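Kodetbridge is hiring demonstration operators (box folding and packing)

Posted 2020-11-22 by Annag MacRitchie, operations

Part time, paid hourly, on site only. Six openings to start.

Let me say first what this job is, since the last ad we ran used the word "teach" four times and we got a lot of letters from people who wanted to teach. You will be running a pair of robot arms through the same small chore, over and over, while the system records what the arms do and what the cameras pick up. Somebody else feeds those recordings to a learning program. If the program gets better at closing a box, good. You may not be here to see it, and I'm not going to promise you that it will.

The chore for the coming round is boxes. Put things in a cardboard box, fold the flaps, square it up, start again. A person stands on the far side of the table to reset things between tries, and you will trade places with that person during the shift.
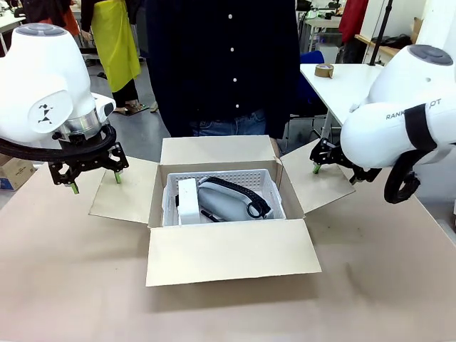 We pay the same rate for both spots. Resetting is not the lesser job. A sloppy reset spoils a recording just as surely as a sloppy grip, and it's harder to catch later. If the box comes back in the same spot every time, the program learns that boxes live in that spot, and then it falls apart the first time a box is turned a little. So you will be asked to move things around, on purpose, and to keep it up when you're bored.

What we need from the round

The target is 2000 usable recordings. The word usable matters. In our first round, run by Jeferson Portela, we kept 194 out of almost 600, and I have heard people outside this building describe that round as a success. I have my doubts. A good part of what we threw out was operators hurrying to make a daily number, so there is no daily number anymore. There's no bonus for speed either, and please don't ask your shift lead to start one.

You'll also hear that bad tries are worth keeping because the program can learn from mistakes. Maybe so. Kodetbridge has not seen it work well enough to count on it. Mark a bad try as bad, add a line on what went wrong, and let the people upstairs argue over it.

What the work is like

Cardboard is a pain. It springs back, it creases where you don't want a crease, and it behaves differently after it has been folded a few dozen times. Old flaps go soft, and a program trained on soft flaps has learned something about our worn-out boxes and not much about yours. You should get used to judging a sheet by its edge. The wrist views are good for that, since a rough, torn edge with the corrugation showing comes through clearly right up next to the finger pads. When you see an edge like that, write it in the log. Whether we keep using the sheet is the shift lead's call.

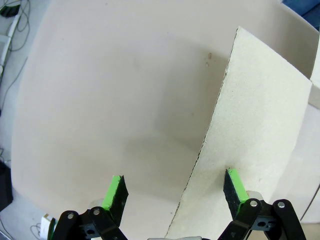 Operators sometimes trust the wide view too much and only look at the close one when things have gone wrong. We'd like you to do the reverse for the first week. From up close you can tell where a pad sits next to the cardboard, and the green strips along the pads make it easier to judge which way each one is tilted. What the close view won't give you is any sense of the rest of the box, so you do have to glance back. It takes most people a few shifts before that stops being tiring.

Expect dull stretches. Expect to be told that a try you were proud of can't be used. Arms fault and have to be restarted, and on some days you will sit for an hour on the clock doing nothing much. Bring a book.

Who should apply

You need steady hands, patience, and enough eyesight (glasses are fine) to work from a screen. You need to be able to stand for half a shift and to lift a flat bundle of boxes. You do not need a degree or any programming. We've had good operators from kitchens, mail rooms and one dental office. Game players apply in large numbers and some do well, but I haven't found that it predicts anything, so don't lead with it.

Please don't apply if you are writing a paper about us or want a way into the engineering group. It has happened once, and it was a long wait for that person.

Shifts are four hours, mornings or afternoons, up to five shifts a week. Training is three paid shifts with Jeferson. After that you record 50 practice tries, which we go over with you and then delete. If you and we both still think it's a good idea, you get a regular slot.
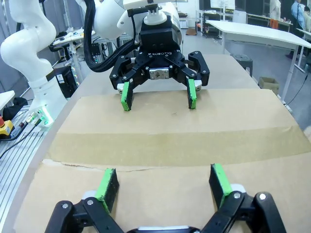 A word about where the recordings go. They stay with Kodetbridge and one partner, Nastisum, under an agreement you can read before you sign anything. The cameras take in the room as well as the table, so you may show up in them, usually from the neck down but not always. If that bothers you, say so at the start. We can't cut you out of a recording afterward without losing the recording, and I'd sooner have the conversation early.

You may also have heard of Wubshet, the planning software the company talks about on its main page. Operators don't use it. I mention it because people bring it up in interviews and I have nothing to tell them.

How to apply

Send a short note, no cover letter, to the hiring desk at our Jodelside site. Tell us which shifts you can work and describe one boring job you did for longer than a month. Include what you did when you noticed you'd been doing it wrong. We read that part most closely.

Notes are read as they come in, and we'll stop taking them at the end of November. You will get an answer either way. Questions about pay or parking can go to me, and questions about the arms should go to Jeferson, who answers slowly but does answer.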